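Tirkby Community Health Short Courses
Unit 4 handout - Eating around exercise and getting enough in
Updated December 28, 2020

Read before the session if you can. Bring your food diary from unit 3, even if it has gaps in it.

Where we got to last time

Training load, rest days, sleep. Most of you had the rest days sorted and the sleep less so. This unit is food and drink. Not weight loss - that is unit 6, and please don't skip ahead and try to do both together. Two big changes at once and you won't know which one made you feel rotten.

1. Energy in, energy out - the short version

Body needs fuel for three jobs: keeping you alive, digesting what you eat, moving about. The first is by far the biggest for most people. Exercise is usually a smaller slice than folk expect.

Going too low on food for a long time shows up as: tired all the time, cold hands, poor sleep, niggles that won't clear, periods stopping or going irregular, bad mood. Any of those for more than a few weeks - see your GP, don't wait for the end of the course.

Worked sum from the board (several of you asked for it again). The Murnik walker, our made-up case study, does a brisk walk and burns 309 kcal by her watch. Her afternoon snack is 233 kcal. Difference is 76. She then skips the snack the next day "to make it count" and is starving by tea time, eats twice what she wanted. Discuss: was the snack the problem? Also watches are not very accurate for this, treat the number as a rough guide only.

2. Carbohydrate

Main fuel for anything that gets you out of breath. Stored in muscle and liver, limited amount. Bread, rice, oats, potatoes, pasta, fruit, milk.

- Easy walk or gentle swim: no special eating needed
- Longer or harder session: normal meal two to three hours before
- Early morning and can't face breakfast: something small, a banana or slice of toast, and eat properly after
- Very high fibre right before a run: you will find out why not

Fruit is fine. We get asked every single time. Whole fruit comes with water and fibre and takes a while to eat, juice goes down quick and is easy to overdo. Dried fruit somewhere between the two, handy in a pocket, sticky on teeth. 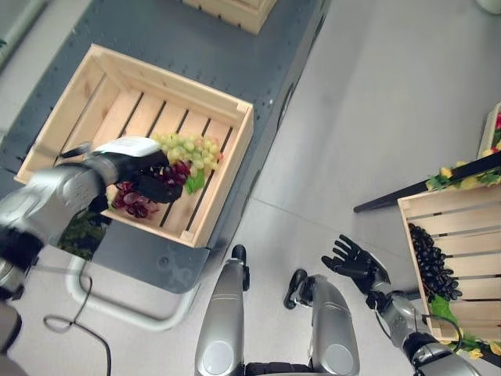
3. Protein

For repair, and for holding on to muscle as we get older. Spread it over the day, dont save it all for the evening. Typical pattern in the diaries: almost none at breakfast, a bit at lunch, a great heap at dinner.

Easy fixes - egg on the toast, yoghurt with the oats, beans in the soup, tin of fish at lunch. Powders not needed for most people. If you like them, fine, but count them as food.

Kidney disease: do not raise your protein without talking to your doctor or dietitian first.

4. Drinking

Under an hour, not hot: water before and after, sip if thirsty. Sports drinks are mostly sugar and salt, there is a place for them on long hard efforts and not much use otherwise. Session of 30 minutes on the exercise bike does not call for one.

Pale yellow wee is a decent check. Some vitamins turn it bright so ignore that.

Too much water is also possible, mainly in slow, long events. Drink to thirst. If you have been told to restrict fluids for a heart or kidney condition, stick to what you were told.

5. Grip, jars and getting the shopping in

Added after the May group asked. Hand strength matters for cooking and carrying, and a weak grip often means people quietly stop buying certain foods. Towel squeeze, five slow ones each side. Finger spreads with a rubber band. Carrying two even bags instead of one heavy one. Stop if it gives sharp pain or tingling.

Arthritis flare - rest it, warm water, gentle movement only. Loose-lidded tubs are a good swap for jars. 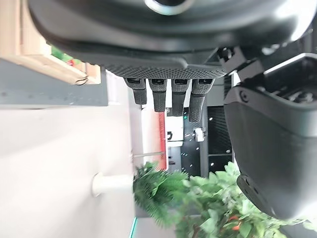

Fig. 2. Hand, palm and four fingers, close up.

6. Homework

a) Three days of diary, one of them a training day. Write times as well as food.
b) Mark where the protein is. Just a P in the margin.
c) Try one breakfast change and note how the morning went.
d) Read the Zakharchenko sheet on meal timing, first two pages only, rest is optional.

Upload to Clasum or hand in on paper, both fine. File names with your intials please. It counts for 50 marks with the unit 3 diary, and is marked on how complete it is. We are not marking what you ate.

Next unit: balance and falls. Flat shoes, and somthing you can get down on the floor in.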